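Gripper rules, the short version

Quick one tonight, half a coffee left and the Thursday sessions start early. People keep asking for the list so I'm putting it somewhere they can find it.

Background for anyone new. We do hand-held gripper demos at Flasen, mostly soft stuff, cloth and foam and padded things. Last batch for the Merier job was 3,000 clips and we threw out 400 of them. Ouch. Bad grips, mostly, and clips where somebody started moving before the fingers had closed. So, rules.

Close all the way before you lift. Wait a beat. Then lift. I know it feels slow.

Fabric goes between the finger blocks, not up against the linkage. If it's bunching down near the arms, let go and start over. Don't fix it with your other hand mid-clip, I can always tell.

Check the zip ties before each session. Tug the cable a little. If it slides, new tie, and trim the tail flush. Declan Costigan has a scar from one we didnt trim and he will show it to you.

Screws: finger tight is not tight. Hex key, every morning, both sides. Write it on the sheet. The sheet is on the door, it has been on the door since May.

No session longer than 2 hours. Your wrist goes and then your grips go. Swap out.

One object on the table at a time unless the task card says different. Wipe the table down when you change over.

Bad take? Mark it bad right then. Don't save it for the end of the day, you will not remember which one. I've tried.

Three bad takes in a row, stop and recalibrate. The Bolger people use five. I think five is too many but we've argued about it enough and I'm not going to redo it here.

Still open: do we log drops as failures or as their own thing? The Wasville crew logs them seperately and I kind of like that. Send me a note if you have a view.

More when I get the new task cards.
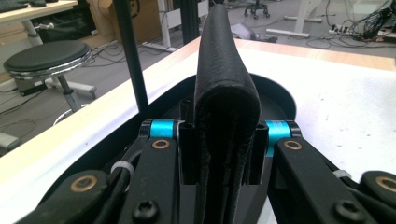
Black padded fabric, held between the finger blocks.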